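Carolina Sequeira
Thread on what we've been doing in the lab since June. It's about a sorting policy called Godel and one change to how we collect its training data. Posting the short version here because several people asked after the workshop talk.

2/
The task sounds dull. A small set of bottles and cans on a table, two cups at the back, one arm. You give it a sentence like "put the green bottle in the gray cup" and it has to do that and leave the rest alone.

3/
Our old policy was good at picking things up and bad at listening. If one object already sat in a cup, it tended to put the next one in the same cup, whatever the sentence said. We had seen this for months and had been calling it a grasping problem. It was a data problem.

4/
In the old demonstrations, every episode started with both cups empty and ended with everything put away. The operator usually filled one cup before starting the other. So the model learned "continue with the cup that has something in it." That was a safe bet in training and a bad one at test time.

5/
Sérgio Coelho's idea was to stop recording full episodes. We now set the table to a halfway state, draw an instruction at random, and record one move. Then we reset to a different halfway state. He calls these mid-starts and the name has stuck.

6/
The colored tape on the table gives us reference points for a reset. The cups and the objects can move between resets. The tape doesn't.

7/
We recorded 1146 mid-starts. That is fewer minutes of robot time than the old set, since each one is a single move. It is more work for the person doing the resets, and I won't pretend otherwise. A full reset takes longer than the move itself.

8/
Evaluation: 300 trials per policy, same arm, same objects, same list of instructions. Half of the trials start with something already in a cup. A second person scores each trial from video without knowing which policy was running.

9/
When both cups start empty, the two policies are close. I would not claim a difference there.

10/
When one cup starts occupied and the instruction names the other cup, the old policy chose the wrong cup in almost 19 percent of trials. The one trained on mid-starts got it wrong in 3 trials total. Same network, same training schedule. Only the data changed.

11/
What did not improve: tipping cups over. Paper cups are light, and if the gripper brushes the rim on the way in, the cup goes. We logged 17 of those with the new policy and a similar number with the old one. Mid-starts do nothing for it and I didn't expect them to.

12/
Slim cans are also still hard when they stand close to another object. The fingers need room on both sides. The policy will sometimes nudge the neighbor first, which works often enough that we count it as a success, but it isn't pretty to watch.

13/
A question from the workshop: why not just add more full episodes with the cups filled in random order? We tried that. It helps, but you need a lot more of them, and operators drift back into habits by the afternoon. Drawing the instruction at random takes the choice away from them.

14/
Another one: does it transfer to other tables? We ran a small check on the arm at Azevedo, which has a darker tabletop and different lighting. The wrong-cup errors stayed low. Grasp success dropped, as it does for every policy we bring over there. Too few trials to put a number on it.

15/
The reset tool is called Taditora. It draws a starting layout, shows it on a screen next to the table, and logs the instruction with the recording. It is a short script and a lot of layout files. We're cleaning up the file format now and it should be out once the paper is.

16/
If you want to try this with your own setup, my only real advice is to check your old data first. Sort the episodes by which container gets used second and see how often it depends on the first. Ours took an hour to check and we should have done it a year ago.

17/
Thanks to Vedier for lending us the second workstation, and to Sérgio for doing most of the resets. Draft goes to the co-authors on Thursday. Replies are open, but I'm slow with them this week.

18/
Last post. One of the mid-start layouts, with a small bottle already in the yellow cup and the gray one free. The instruction to go with a table like this would be the one from post 2. 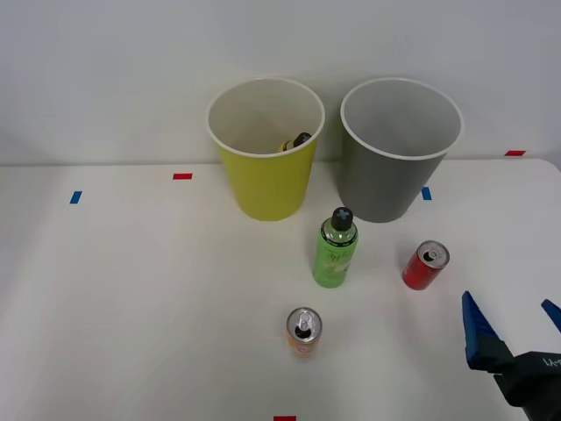 Photo: Carolina Sequeira / Godel project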